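Plollier method

The Plollier method is a way of teaching a robot to pick up and set down everyday objects by using pictures from a single small camera mounted at the wrist, right behind the fingers. It was worked out by Iñaki Pastor and his coworkers at the Zarmont laboratory and first described in a technical note dated 10/7/23. The name comes from the small workshop where the first set of fingers was molded, and it has stuck even though later sets were made elsewhere.

Background

Before the method came along, the Zarmont group had leaned on a fixed overhead camera, as a good many laboratories did and still do. An overhead view is very good at telling where things are on a table, but it has a hard time once the hand moves in close, when the arm itself gets in the way at just the moment the robot most needs to see. Pastor had long been fond of the idea that a hand should look where it is going, and in March he talked his coworkers into taking the overhead camera down for a trial that was only meant to be a short one. It never went back up.

Approach

In the Plollier method, a person first guides the hand through a task many times over while the wrist camera records. A learning program, known as Arov, then studies those recordings and learns to predict the next small motion of the hand from what the camera sees. The fingers stay in view the whole time, and this is a bigger help than it may sound, for the program can judge the distance to an object by comparing it with the fingertips and so needs no separate depth sensor.

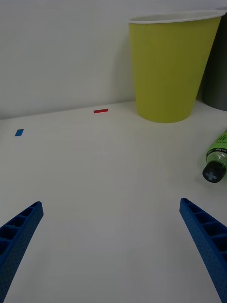 The fingers themselves are soft and ribbed, with open cells along their length that let them bend a little around whatever they close on. This gentle give forgives small mistakes in aim, and Pastor has written warmly (and at some length!) about how much of the credit belongs to the fingers and how little to the program. Cups and bottles have been the favorite test objects, partly for their curved sides and partly for the way a bottle changes its whole character once it is lying down.

Results

The published trial covered 21 objects, and the trained robot managed all but two of them well enough to meet the group's own standard. Both failures involved thin, flat items that the fingers could not get under. A follow-up known as the Esfahani variant, named for the test room where it was tried, added 11 more objects and moved the starting position of the hand between attempts. It did better on bottles lying on their sides but was slower overall, and the group has kept both versions in use.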